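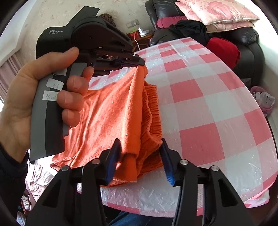 According to the builder, the handle took longer than the jaws. "Six grips. Six. Most of them hurt after ten minutes." Home build mostly, evenings, parts from Ratitz when the post behaves.

Why cloth? "Blocks are easy - cloth moves when you look at it." Garments on the table, pinch, lift, fold, agian.

The linkage got redone in June. Three versions, two in the bin. "Pins too tight, then sloppy." Next stop is the shared shop in Prarkport, they have a better drill press then the one at home. And after that? "Sleeves - I hate sleeves."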